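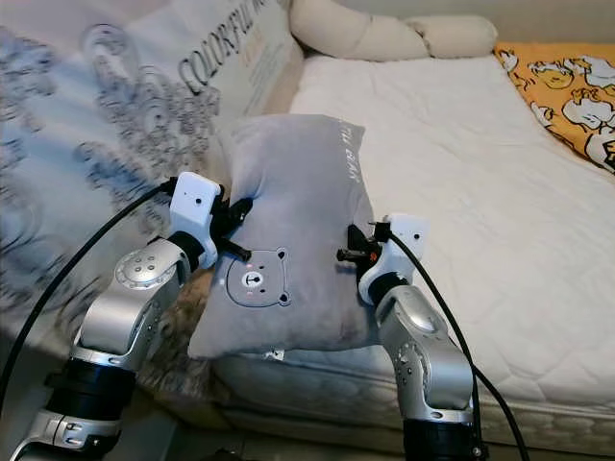
Gray pillow and white quilted mattress

Home | About | Courses | Rooms | Fees | Contact

Category: About the School

About Mestcombe Baking School

Mestcombe is a residential baking school for adults in the town of Tultano. We teach bread, pastry and the running of a small bakery. Most of our students come to us from other jobs and plan to work in a bakery or open one. A few already work in a kitchen and want the overnight bread experience they can't get where they are.

The school was started by Rizwan Bhuiyan, who had run the bread side of a hotel kitchen and then a wholesale bakery. He kept hiring people who had good certificates and had never worked a full night. They could shape a loaf well enough, but they couldn't plan a shift backward from a delivery time, and they had no idea what to do when the dough was ready and the oven wasn't. The first course he wrote was for his own new hires. Other bakeries asked if they could send people, and after a while the teaching took up more of the week than the bread did.

The wholesale business was sold. Rizwan kept the building, two of the ovens and the name.

The building

We are in the old Kodikara seed warehouse on the east side of Tultano, across from the rail siding. The Kodikara name is still painted on the brick at the siding end, and drivers tend to look for it, so we have left it alone. If you are coming by car, use the siding entrance. The front door opens onto the bread room, and we keep it locked during production.

The ground floor has the bread room, the pastry room, the flour store and a classroom. The pastry room faces north and has its own cooling. For the first few summers it did not, and croissant week had to be moved to whatever part of the calendar was coolest. Students from those years will remember laminating at four in the morning with the back door open.

Our main oven is a deck oven that came with the building's bakery days. The second is smaller and is used for pastry and test bakes. Students learn on both. We have been asked why we don't put in a newer rack oven, and the answer is that most of the small bakeries our graduates go to work in don't have one either. A person who has learned to find the hot corner of an old deck oven can learn a rack oven in a week.

What we teach

The full course runs for 13 weeks and takes 16 students. It is offered twice a year. The first part is days only and covers flour, fermentation, mixing, shaping and scoring. Students bake the same plain white loaf every day during this part, alongside whatever else is being taught. They get tired of it. It is still the quickest way we know for a person to see what a change in water or time does to a dough.

The middle part is pastry: short doughs, enriched doughs, lamination, custards and fillings. We teach a limited range on purpose. There are no sugar flowers and no tiered cakes. Students who want that kind of work should look at a cake decorating school, and we are happy to suggest one.

The last part is nights. Students work real production shifts in rotating teams, and what they bake is sold. Each team has a lead, and the lead changes every shift. The lead writes the production sheet, sets the mixing order, assigns the stations and signs off the delivery. An instructor is in the room the whole time but will let small mistakes run. A short batch of rolls does no great harm, and the person who wrote the sheet will usually find the error before we do.

We also run a short course for people who own or manage a bakery and don't bake themselves. It covers costing, ordering, waste, pricing and reading a production sheet. It is held in May each year, and places go mostly to people who have been sent by a past student.
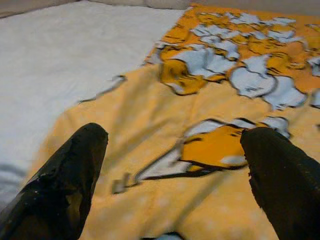
7 min read

Where the bread goes

Bread from the night shifts is sold through Lomum, the food co-op in Tultano, and to a small number of cafés. Lomum has taken our bread since the school opened. They order the way any customer would, with a cut-off time the day before, and they send back what isn't right. We asked them to do this. In the early days the co-op staff were too kind about it and would put out a tray of pale loaves without saying anything. Now there is a return sheet, and the team lead goes through it with the instructor after the shift.

Anything that can't be sold but is fine to eat goes to the school kitchen or to the town food pantry. Students can take bread home at the end of the week. We do ask that they take it in paper, as the plastic tubs belong to the bread room and never seem to come back.

Sales pay for ingredients and for part of the power bill. They do not cover the cost of teaching. Students are not paid for production shifts, and we say so plainly in the application form. The shifts are part of the course, they are supervised and assessed, and the hours are limited.

Who comes here

We have had bus drivers, nurses, a piano teacher, several people who had just left the military and one who had retired from a bank. Our oldest student so far went on to bake three mornings a week for a diner and has told us she does not want a fourth. Students under 18 are not accepted on the full course.

No baking experience is needed. What we do look for is some record of steady physical work, or a good account of why you think you can manage it. Flour sacks are heavy. The hours are hard for the first couple of weeks of nights and get easier for most people after that. For some people they don't, and we would sooner you found that out here than after signing a lease.

Every applicant is asked to spend one trial shift with us before we offer a place. You will be given an apron and a job, usually scaling dough. There is no test at the end. We want to see how you get along in a room where people are busy, and you should use the time to decide whether you like it.

Living at the school

Rooms are on the upper floor of the building next door, and all students on the full course have the option of staying there. Some live close enough to drive in, although we advise against a long drive after a night shift. If your home is more than 30 miles away we will ask you to stay on site during the last part of the course.

Rooms are single. Each student is given a key, a shelf in the shared refrigerator and a locker on the ground floor for work shoes. Work shoes stay in the locker. Flour gets everywhere as it is, and the hallway is swept once a day by whoever is on the rota.

Quiet hours are set by the teaching schedule, which means that when one group is on nights, the building is quiet from breakfast until mid-afternoon. Visitors are asked to respect this. Laundry can be done at any time outside quiet hours, and the machines are on the ground floor at the back.
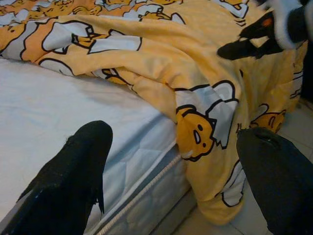 Meals are a shared matter. The school provides breakfast and one hot meal each day, and on nights the hot meal is served before the shift starts. Students cook for themselves the rest of the time. The kitchen has a long table, and most of what people tell us they remember about the course seems to have happened at it. Please let us know about allergies when you apply. Wheat allergy and celiac disease are not something we can work around in this building, and we have to turn those applications down.

Our instructors

All our instructors have worked in production bakeries, and most of them still do some shifts elsewhere. We ask them to. Rizwan Bhuiyan teaches the first part of the full course and the costing sessions on the owners' course. Pastry and nights are taught by a small staff who rotate, and the list for each intake is sent out with the offer letters.

Groups in the bread room are kept small. An instructor who is watching hands needs to be able to see all of them, and shaping in particular is very hard to fix once a habit has set in.

Fees and help with fees

Fees are listed on the Fees page and include the room, the meals described above, ingredients, and the loan of a scraper, a scale and a lame. Students buy their own shoes and whites. A deposit is taken when a place is accepted and can be returned up to 40 days before the course begins.

We hold back one place on each intake at a reduced rate for someone living in Tultano or the farms nearby. The application form is the same, with one extra box to check.

We do not offer a job placement service. Bakeries do write to us when they are hiring, and those letters are pinned up outside the classroom and emailed to past students who have asked to be on the list.

Visiting

The bread room can be seen by arrangement on weekday afternoons, when there is not much baking but the ovens and benches can be looked at properly. If you want to see a shift in progress, ask about the trial shift instead. Parking is by the siding. Please don't block the loading door, even for a few minutes.

Questions about the next intake should go to the office by email. The telephone is answered in the afternoons only.

Page last updated 12 October 2021

Mestcombe Baking School, Kodikara Warehouse, Tultano | Contact the office | © Mestcombe Baking School | Back to top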